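Jurkard Wipe-Clean Table Cover

Item 42-JT. Sold by the piece, fitted or loose.

The Jurkard table cover is a coated cotton cloth for work tables, craft rooms, market stalls and kitchens where the top takes ink, glue or food every day. It is heavier than a picnic cloth and lighter than floor vinyl, so it drapes over a corner without standing out from it. The coating is on the upper side only. The underside is left bare so the cover grips a painted or varnished top.

Sizes and fit

The loose cover comes in 4 lengths, all the same width. Measure the table top and add the drop you want on each side. Most people working seated prefer a short drop, since a long one ends up in the lap. The fitted version has an elastic hem and is cut to order at our Tullbridge shop. Allow 15 working days for fitted covers, a little longer in June.

Covers ship folded. Creases from the carton relax after a day or two on the table. You can speed this up with a hair dryer on low, held well back and kept moving. Do not iron the coated side.
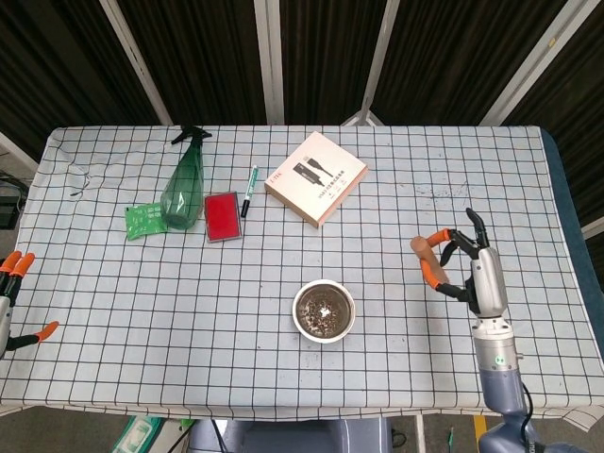 Cleaning is done with a damp cloth and dish soap. Water-based ink and most washable markers lift if you get to them the same day. Permanent marker and stamp ink may leave a shadow, especially on the lighter colors. Rubbing alcohol helps, but test it on the hem first and rinse well. Bleach and scouring pads will dull the finish.

The cover can be machine washed cold up to 8 times before the coating begins to thin. Hang it to dry. We don't recommend the dryer on any setting.

Patterns

Jurkard is made in plain, stripe and grid. The grid is printed and is not a measuring guide — the squares can drift slightly from one end of the roll to the other. If you need a true cutting grid, use the Dreltton mat on top of the cover. Colors vary a little between rolls, so order everything for one room together.

Underlay

For glass or very smooth tops, add the Baumgart felt underlay. It stops the cover from sliding and takes some of the noise out of tools being set down. Trim it with household scissors to just inside the table edge.

Returns and questions

Loose covers can be returned unused in the original wrap. Fitted covers can't be returned unless we cut them wrong. For odd shapes, send a paper template to Florian Leblanc at the Tullbridge shop, with the front edge marked. The shop is closed Sunday.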